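Trikeck Opens Its Bedroom Practice Floor at Welunden, and Here's How Work Feels Now

WELUNDEN, Saturday, October 23, 2021

I've written a few of these releases for Trikeck, and most of them came out stiffer than I meant. This one is about my own job, so I'm going to write it the way I'd tell it over coffee.

As of this month our bedroom practice floor at Welunden is open for good, after a trial that started in August. Trikeck does room turnover for guest houses and long-stay apartments, and for years that meant people, carts and a lot of bending. Now we also have Veres, our two-armed robot program, and part of our shift goes to teaching it the dull bits: clothes left on a bed, a corner to straighten, stuff to move from here to there (you'd be amazed how many ways there are to drop a shirt!).

My day used to be rooms, start to finish. These days I do rooms in the morning and spend 2 hours after lunch on the practice floor, where we have a real bed with a skirt and a duvet, and carpet underfoot like the carpet we all know from work. I like that it's a proper bed. The first version of this project had us using a folding table, and cloth on a table behaves nothing like cloth on a duvet. 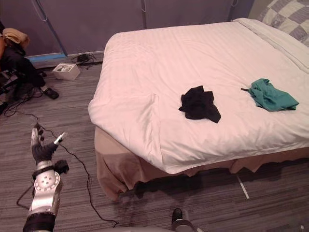
So what has changed for us? The big one is that the people who know the work get a say in how it's automated. Everybody on the turnover crew can sign up for practice shifts, and 33 of us have done the training so far. It takes 3 days, it's paid at the regular rate, and you don't need any computer background. I certainly didn't have one. I had strong opinions about how to pick up a sweater, and that was plenty to start with.

The other change is to our schedules. Practice hours count as light duty, which matters a lot if your back has been complaining all week. We've logged over 120 practice sessions since the trial began, and the sign-up sheet for next month is filling up nicely. Nobody's room hours were cut to make space for it, and Trikeck has put that in writing for everyone on the crew.

I'll be straight with you about where Veres stands. It isn't cleaning guest rooms and we have no date for when it might. Hands are hard! Fabric is harder. Some afternoons you do the same small move over and over, write down what went wrong, and go home talking to your laundry.
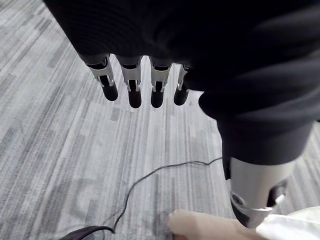
Drurkeo, which runs apartments we've serviced for a long time, told us that it will be watching the slow parts more closely than the fast ones, and that what it wants to know first is whether the crew it sees every week will still be the crew it sees every week. Fair question, and we hear it at home too. Our answer is the written promise on hours, plus a seat for the turnover crew at every meeting where a new task for Veres gets picked.

Next up is pillowcases, which I voted against and lost. After that we'd like to try towels.

Client visits to the practice floor can be arranged through the Trikeck office at Welunden. Wear comfortable shoes, and if you have your own way of folding a fitted sheet, please come and show us, because we've been arguing over that one since the trial started.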